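Workshop notebook, Nestden sports hall project
July, entry started 9:40
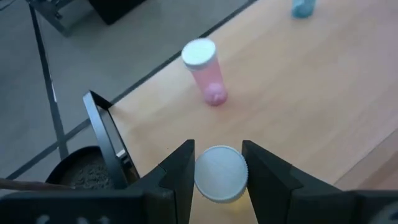
Notebook 3, page 27

Continuing from the page before. The question is still how the Fudell club can start its basketball season if the hall must be closed to the public for the first weeks. Radwa Shawky asked me to write all the numbers and settings in one place, so that the people who come to the bench after me do not need to call her.

Shot clocks first. We have two Celta units, one for each basket. The left one was resetting to 24 every time, also after an offensive rebound when it should be 14. I opened the console and the 14 button had a broken solder joint on the second pin. Soldered again, pressed it many times, no wrong reset. The right unit has the same board, so I did the same pin there too, even if it was not yet broken. Both horns work. The horn on the right is a little lower in tone and I leave it like this, the referees said last season they like to hear which side it is.

Scoreboard. The foul digit for the visitors shows 3 as something between 3 and 9. One segment stays weakly lit. I changed the ribbon cable and it is the same. I changed the driver chip with one from the old board and then it was correct, so the chip is guilty. I have ordered a new one, the old one stays in until it comes. Do not throw away the old board!

Stream. This is the part which takes most of my time. If there are no spectators, the members with season cards must get the games at home, this was the promise of the club. Ehab Shehata made a test with the line in the hall and he was getting upload of 2000 kbit/s in the evening, when the gym upstairs is also using it. For a full picture with fast movement this is not enough. With the lower size the ball is visible but on a fast break it becomes a smear. We tried three things:

Lower frame rate. Bad for basketball, the passes jump.
Smaller picture with the full frame rate. Better. Ehab prefers this one and I agree.
Separate line only for the stream. Best, but the club must pay for it and the money from the league is not decided. I put it in the list anyway.

The score on the stream is taken from the console by a serial cable. There is a delay between the clock in the picture and the clock in the overlay, the overlay comes first. I added a delay in the settings until they looked equal to me on the monitor. Somebody with better eyes please check it.

Seats. There are 700 seats in the Nestden hall and the club asked for a plan in case they can open a part of them later. I drew it with every second row closed and groups sitting together. Radwa says the council will want a different entrance for each block, and the door on the north side does not open from outside. I need to look at the lock. Plan is in the drawer with the floor drawings, in pencil for now.

Rims. El Khatib sent the new pressure release springs for the rims, two sets. The one for the east basket went in without problem. On the west basket the bolt holes do not match, I believe it is an older bracket. I measured it and wrote them, waiting for the answer. Until then the west basket has the old spring and it is too stiff, so please nobody is dunking there in the training.

15:10. Ehab came back from the hall. The net of the west basket is also torn on one loop, he will bring a new one from the store. He says the coach wants a practice game as soon as the clocks are back on the stands, with the real table officials, so they learn the console again after the long break. I told him the clocks can go tomorrow, the scoreboard can be used if they read the foul digit with care.

To do:
lock of the north door
answer from El Khatib about the bracket
driver chip, change and test all digits
ask Radwa if the separate line is in the budget or not
label for the 14 button, the print is gone

Spare fuses are now in the second drawer, not in the first.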